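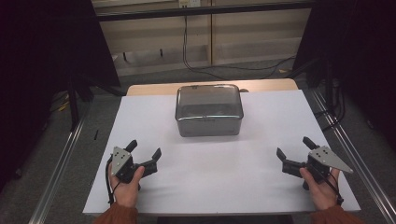 Both grippers open in front of the metal box, lid on.

lpaul_hodwood
Club project, lid removal task. We record demonstrations with the handheld grippers and train a policy on them. 600 episodes so far, all on the box in the photo. Training loss looks fine, but in rollouts the left and right fingers reach the rim at different times and the lid tilts. Is this a data quantity problem or a sync problem? The competition entry closes in September, so I would like to pick one.

mtan
Check sync first. What is the offset between the two gripper streams?

lpaul_hodwood
Nearly 7 ms by the log timestamps. I did not think that was enough to matter.

afroza.h
It isn't. At hand speed 7 ms is well under a millimeter of travel. I would look at the lighting. Brushed steel on a white top gives you a slightly different reflection every time someone moves, and the lid seam is a thin dark band. If the policy keys on that band it will drift.

mtan
Disagree. Log timestamps are when the packet was written, not when the encoder was read. We had the same number at Ladefoged and the real offset was far larger. Tap the two grippers together and compare the spikes.

fathima_he
Also ask who recorded the episodes. Ours had 4 operators and one of them always led with the right hand. The policy averaged that in.

lpaul_hodwood
Two operators, mostly me. I do lead with the right when I'm tired. Will run the tap test Thursday.

afroza.h
Fine, but hold the lights fixed while you do it. Otherwise you change two things at once.

lpaul_hodwood
Tap test done, lights fixed. Offset is 41 ms, left stream late. Correcting it in the loader and retraining on the same 600 - no new episodes until that finishes.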